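Chapter 4
Before You Switch It On: Rules for Robots That Share Our Rooms

I learned most of what's in this chapter by getting it wrong. My first job after school was at a place called Disura, where I helped set up small robot arms in rooms that were never built for them: offices, a kitchen, the back half of a furniture showroom. I had read the safety standard twice (okay, once and a half) and I thought that made me the careful one. Then Marlene Stüber, who ran our team, asked me where the arm would go if the power cut out mid-reach. I said it would stop. She asked me to show her where that was written down, and of course I couldn't!

So let's start there. A standard is a shared agreement about what "safe enough" means, and it leaves a lot of the thinking to you. It'll tell you to do a risk assessment, but it can't tell you that the cabinet door in your particular room swings open into the arm's path. You have to go stand in the room and look.

By the end of this chapter you should be able to write a one-page risk assessment for a mobile arm, set a sensible speed limit for it, and explain the difference between a protective stop and an emergency stop. People mix those two up all the time, me included, and we'll spend most of Section 4.2 on them.
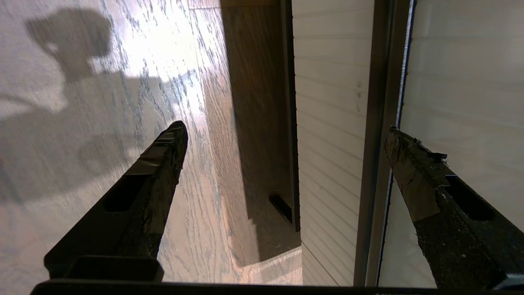 Back to Marlene and her question. We spent that whole afternoon at the Lomham site going over what the arm could reach, what it could bump, and what it might be holding when it did. Howard Mellor drew the reach on the floor in chalk, and it came out a good deal bigger than the one on my drawing. I'd measured to the wrist and forgotten the gripper. Please measure to the fingertips, and then add whatever the fingers might be carrying.

Fingertips deserve a rule of their own. They get taped, padded, swapped and re-taped, usually by whoever is standing closest, and every one of those changes can alter how the robot grips. At Disura we ended up treating any change to the fingers as a change to the machine. You wrote it in the log, you ran the grip check again, and you signed your name. I grumbled about it for weeks. Then in December a pad came off in the middle of a job, and the log told us in two minutes who had fitted it and when, so I quit grumbling.

Bradley Ellwood, who reviewed an early draft of this chapter, wrote in the margin that students hate paperwork and I should put the fun stuff first. Sorry, Bradley! The paperwork is Section 4.1. It's short, and you'll need the blank form for the Wainwright exercise, where you'll assess a room with 23 listed hazards and decide which of them to deal with before the arm gets power.

One word to get straight before we go on. A hazard is a thing that can hurt somebody, like a pinch point. A risk is how likely that harm is, together with how bad it would be. Slowing the arm down leaves the pinch point exactly where it was, but it can bring the risk down a lot.

4.1 Writing the Risk Assessment

Get a pencil and go to the room. I mean it, don't do this one from your desk.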